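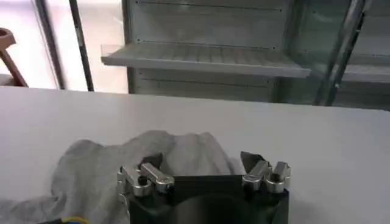
How many signatures does the Ashworth petition need before the council has to hold a vote on the ward?

The petition needs 3000 valid signatures from people who are enrolled in Bremmont. Signatures from outside the municipality do not count, also if the person owns a shop or a house here.

Posted Jun 30, 2025 by humaira_g in Local Council and Elections

I put the question and the answer first because I was asked it many times in the other thread and it became lost between the parking complaints. My name is Humaira Ghauri, I live on the Ashworth side, and I helped to collect at the library table. So I am not neutral, but I try to be correct.

The petition asks for one thing only. It asks that voters decide whether Ashworth stays its own ward or is joined with Pluleck, as the council decided in the spring. It does not ask to remove the mayor and it does not ask for a new election of all councillors. I have read both of these things on this forum and they are wrong.

We handed in over 4000 signatures. The clerk has until now struck out 323 of them. Most of these were people with an old address, and there were also some who signed two times. The clerk's office is still checking the rest, and after the result is published there are 20 days for objections.

**deckchair_dan** wrote:
Thanks for this, much clearer than the council website. What happens to people who moved within Bremmont but didn't update their enrolment? My daughter signed and she's still listed at our place.

**humaira_g** wrote:
If she wrote the address where she is enrolled, it should be good. If she wrote the new address, the clerk can strike it, but she can go to the counter with a paper that shows she is the same person. I would telephone first. The counter is closed on some afternoons and they change it without much notice.

**pluleck_lifer** wrote:
I'll be the one to say it. This whole petition is Ashworth people wanting to keep three councillors for half the houses. We have had two councillors in Pluleck for as long as I can remember and our roads show it. Joining the wards was the first fair decision this council has made and now we're going to spend money on a vote to undo it.

**kfaulkner** wrote:
Kirsty Faulkner here. I signed, and I live in Pluleck, so it's not only "Ashworth people". I might even vote for the merger. What I didn't like was that it went through at the same meeting it was announced, with no public questions. Let us vote and then it's settled.

**pluleck_lifer** wrote:
We voted for the councillors. That's what they are for. If every boundary goes to a ballot we may as well send them home.

**humaira_g** wrote:
I understand the point about the roads, and I agree that Pluleck was treated badly with the number of councillors. In my opinion there are other ways to repair this. The council could give Pluleck one more seat and leave the line where it is. Slamet Kusuma proposed exactly this at the spring meeting and it was not put to a vote, the mayor said there was no time left on the agenda.

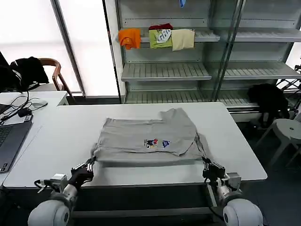 I have also looked at the old map, which you can see at the clerk's counter if you ask for it. The line between the two wards follows the creek and then Prendero Road, and it was drawn before the new houses on the north side existed. So the numbers are not balanced any more, this is true. But a line that is old can be moved by a few streets. It does not follow that it must be removed completely.

**shagufta_m** wrote:
Small correction, the line doesn't follow Prendero Road the whole way. It turns off at the fire hall and goes behind the school. I know because my side of the street votes in Ashworth and across the road votes in Pluleck. Otherwise I agree with you.

**humaira_g** wrote:
Thank you Shagufta, you are right, I looked again at my notes. It turns at the fire hall.

**gravelpit** wrote:
Can the council just ignore the result? I heard it's only advisory.

**laiba_w** wrote:
As I read the bylaw, the council must hold the vote if the signatures are valid, but the part about what comes after says the council "shall consider" the result. I'm not a lawyer. I asked at the counter and was told to put my question in writing, so I did that, and I'm waiting.

**humaira_g** wrote:
Laiba has the same text as me. In my language "consider" would be quite weak, and I think it is weak in English too. Two councillors have said in the newspaper that they would follow the result. The others have said nothing, or I have not found it.

**pluleck_lifer** wrote:
So a vote that costs money and might not count. Wonderful.

**kfaulkner** wrote:
They'd be brave to ignore it with an election coming.

**deckchair_dan** wrote:
Update on my daughter. Rang the counter, her signature is fine, she'd used our address. They were very polite about it. Is there a date for the clerk's report yet?

**humaira_g** wrote:
Good to hear. There is no fixed date. On the telephone they told me July, and they did not want to say which week. When it is published I will write the number here and also the last day for objections. Please do not send objections before that, they will only be returned to you.

Recent in Local Council and Elections
Ashworth fire hall as polling place - still too small?
Who is standing in Bremmont this time
Prendero Road resurfacing, dates and detours
Can I watch council meetings from home?
Parking complaints (continued)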